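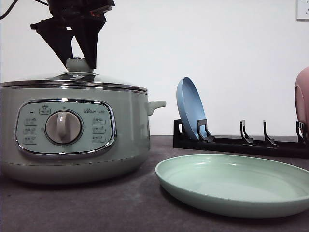
Ferry passengers left on wrong side of river as Plostia crossing fails twice in a day

August 2, 2019

Commuters who use the Plostia river crossing spent much of this morning looking at the place they work from the opposite bank, after the ferry broke down, was mended, and broke down again.

The first failure came at 6.30am, when the loading ramp on the newer of the two boats refused to come up. Operator Zondovora said a hydraulic fault was to blame. Engineers had the ramp moving within the hour, in time for the steering alarm to go off halfway through the next crossing. The boat returned to the berth it had left, and passengers were invited to get off where they had got on.

The older boat, which would normally step in, is in dry dock having its hull painted. Zondovora described the timing as "regrettable" and the paint as "overdue".
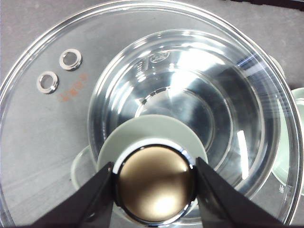
Replacement buses were laid on from the east landing by Nustent, which holds the contract for this kind of thing. The road route goes by way of the Economou bridge and takes 30 minutes when the bridge is open in both directions. It has been down to one lane since spring. Passengers on the first bus reported a journey of well over an hour to reach a landing they had been able to see when they set off.

The operator's advice to travellers changed several times before lunch. At first they were told to wait. Then they were told to take the bus, then to wait for the bus, and finally to "consider whether the journey is necessary", a question many had already settled by going home. The electronic sign at the west landing took no side and went on showing a good service until shortly after 11am.

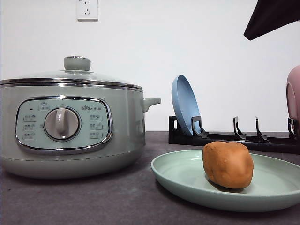

Zondovora says it carries more than 1,000 people on a normal weekday, most of them before nine, and that anyone delayed today can claim the fare back. Claims must be made on a paper form, available from the ticket office on the east landing. Passengers stuck on the west side may wish to note the location of the ticket office. The form itself asks for the sailing time, the ticket number and a short account of what went wrong, and has to be posted, as the online version is being rebuilt. It is hard not to envy a multi-cooker, which has one big round dial on the front and leaves it at that. Refunds are promised by November.

A limited service was due to restart this afternoon with one boat, running every hour instead of every 20 minutes and carrying foot passengers and bicycles only. Cars will have to use the bridge, along with the buses, and drivers are asked to be patient at the temporary lights. The last sailing will leave the west landing at 6pm, half an hour before the usual peak ends, so that engineers can look at the steering overnight.

Those hoping for a quieter weekend may be out of luck. The Plostia regatta begins tomorrow, and the river is closed to the ferry for two hours at midday in any case. Organisers said they were confident that visitors would find their way across, and recommended the ferry.

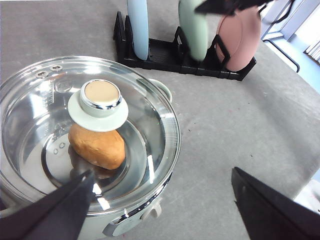 What passengers should know tonight

The ferry runs hourly from 2pm, foot passengers and bicycles only. Last boat from the west landing is at 6pm, and from the east landing at 5.30pm.

Nustent buses leave from the car park behind the east landing, stand 5, and from the lay-by opposite the west landing. Ferry tickets and season passes are valid on board. Bicycles are not carried.

The Economou bridge remains down to one lane. Zondovora will give its next update at 8pm, on its website and on the sign at the west landing.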